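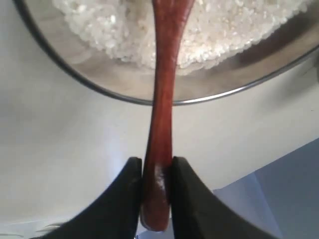
Projects > Berkerow > Teleop and hand-guided teaching > Progress notes

8 October 2019
Fouzia Gondal

For Fenna Boersma, copy Hammad. Short one, we are mid-collection.

Where we are. 1,049 demonstrations of the rice task kept, out of 2,328 planned. Behind. Most of the gap is June, when the leader arm was away at Prondix for a new elbow encoder and we could only do hand-guided. Back to remote control now and going at a decent rate, best day so far 67 kept.

Task as it stands: pick up spoon, scoop rice from the bowl, tip into the cup, spoon down on the tray. Operator drives the whole thing from the leader arm, wrist camera and the fixed one both recording. Anum and Kulsoom take turns, 30 minutes each then swap. Longer than that and the scoops get sloppy.

Start layout is tray, cup, spoon, bowl, all set apart with clear table between, nothing touching. Tray angle and spoon direction get changed between runs.

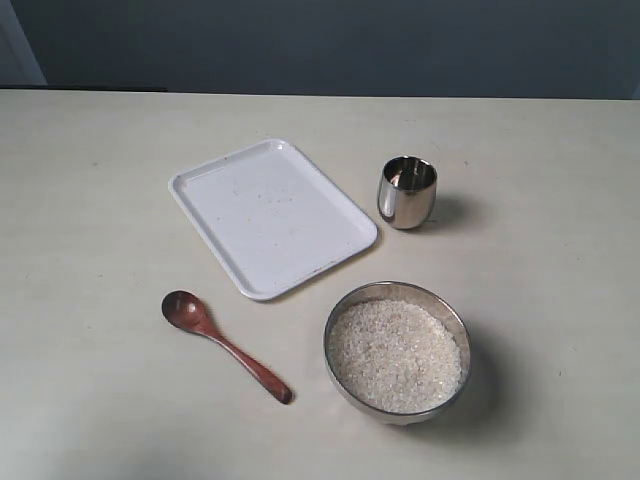 Bowl goes back to nearly full before each run. We were lax on this early on and the level crept down over a session, so the later demos all had a deeper scoop. Those are tagged, not deleted. Hammad to decide.

Hand-guided vs remote. Hand-guided is quicker to learn but the operators hands get into the fixed camera view and the wrist motion is stiff. Remote is slower, cleaner. Proposing we drop hand-guided for scooping and keep it for the placing step only. Need a yes or no from you please.

Problems:
- Spoon handle turns in the fingers if gripped too near the end. Anum now grips further up, better. Softer pads from Altıntaş on order, no date.
- Lag on the remote link, comes and goes. Kulsoom thinks its the Udus logger writing to the same disk. Moving it this week.
- Spilt grains. We keep the demo if the cup gets most of it, bin it otherwise. Rule needs writing down properley.

Next: finish the remote set, first training run on what we have, then vary the cup position.

Money. No change, except the pads. Sheet to follow from Hammad.

FG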